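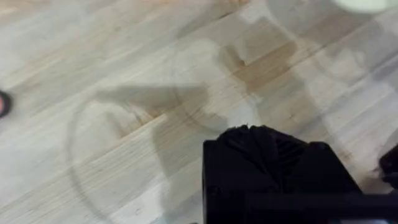 According to Vandana Singhal, any shop that skips the morning spindle warm-up is throwing away its first hour of good parts, and no one who has stood at a mill in January would need a paper to say so. She made the remark at the June workshop where an early version of this work was shown, and most of the room agreed with her. We take it as a fair statement of what the trade believes. The trouble is that we could find very little behind it apart from the belief.

4. What the warm-up cycle buys

The claim has two parts, and they are usually sold as one. The first is that running a spindle up through its speeds before cutting protects the bearings by spreading the grease. The second is that it brings the head to a steady temperature, so that the tool tip stops growing in Z before the first part is cut. We have nothing useful to say about the first. Bearings fail over years, our logs cover a single season, and the one bearing that did fail at Duleck had been hit by a dropped vise. The rest of this section deals with growth only.

The usual evidence for the second part is a plot of tip position against time, taken at a constant speed with no tool load and the doors shut. The curve climbs steeply, bends over and flattens. Someone then draws a vertical line where it flattens and calls that the warm-up time. On the Pravora machining centres the control comes with an 18-minute cycle already loaded, and the operators we spoke to assumed the figure had been measured on a machine like theirs. The manual does not say so. It doesn't say where the figure comes from at all.
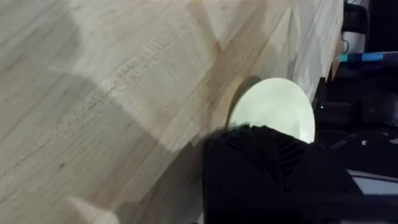
A flat curve at one speed is a weak promise about a part cut at another. The two vertical mills at Kowalchuk spend most of the morning roughing at low speed, then change to a small finishing tool and run close to the top of the range. Whatever steady state the warm-up reached has gone by then. On both machines the largest shift in Z came after that change, whether or not the cycle had been run first. The change of speed was also the point at which operators were least likely to check, because the machine was by then thought of as warm.

We logged 287 starts on four machines, two at Kowalchuk and two at Duleck. For each start we recorded whether the cycle was run, the first probed height, the air temperature beside the column and the offset the operator keyed in before the first good part. Harsh Kandpal collected the sheets at Duleck and threw out those where the probe had been recalibrated during the shift. We did not choose which mornings got the cycle. The operators did, and they tended to run it when the shop was cold or the job was tight. A reader who wants to discount everything that follows on those grounds has our sympathy, although the same objection applies to every shop-floor study we cite in Section 2, and there it goes unmentioned.

With that said, the result is plain enough. On mornings when the first job had a loose tolerance in Z, the cycle made no difference we could find to the number of parts scrapped. On tight jobs it helped, but in 80 per cent of those starts the operator had also touched off the tool again after the first cut. We can't separate the two. Touching off takes less time than the cycle and corrects for the growth that has already happened, whatever caused it. Our suspicion is that the touch-off did most of the work and the warm-up has been taking the credit.
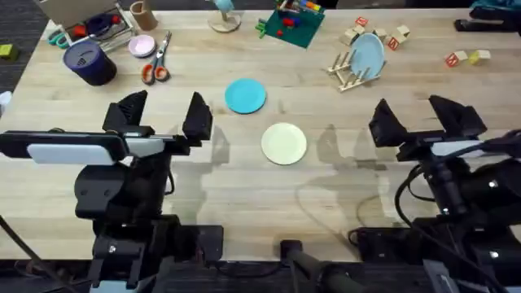 Figure 4. Two arms with open grippers above a light wooden tabletop.

The Sorent compensation package deserves a separate word. It reads a temperature sensor in the head and shifts the Z offset by a fixed amount per degree. One machine at Kowalchuk has it. When the head heated slowly, the correction followed the probed height well. After a jump in speed it lagged, then overshot, and on several mornings the operator switched it off and went back to the probe. The brochure shows only the slow case. We don't say the package is useless, and a better model than a straight line might rescue it, but a shop that buys it in order to stop probing would be making a mistake.

Air temperature turned out to matter more than we had planned for. The Duleck machines stand near a loading door, and the log shows the column moving with the door as clearly as it shows the head moving with the spindle. No warm-up cycle touches that. Heike Petersen has argued that the column should be treated as part of the same problem, and we agree, but our sensors were badly placed for it and we would not trust a number drawn from them. 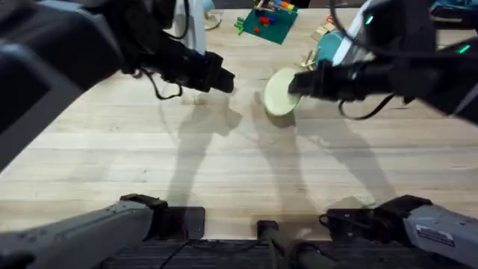
4.1 What would change our minds

A fair test would assign the cycle by the toss of a coin, hold the first job constant for a month and forbid touching off until the part has been measured. Both shops turned this down. The cost would land on them and the benefit on everybody else, so we can hardly complain. Failing that, a builder could publish growth curves taken over a real mix of speeds with coolant on. We asked for such curves and were sent the constant-speed plot again, in colour.

Until then we would advise shops to keep the cycle if the bearing maker calls for it, and to stop counting it as a substitute for measuring.

Comments (3)

Mamta Bhardwaj
You wave the bearings away in one paragraph, but that's the whole reason we run ours. Grease-packed spindle, left over a long weekend, straight to full speed? No thanks. I'd have liked the title to say this was only about growth.

Anju Tripathi
Were the Duleck sheets filled in at the machine or at the end of the shift? Ours are always done from memory and the offsets are fiction. Otherwise I buy the point about touching off.

Harsh Kandpal
@Anju at the machine, for the offsets. The air temperature was sometimes written in later, and I'd lean on that column least.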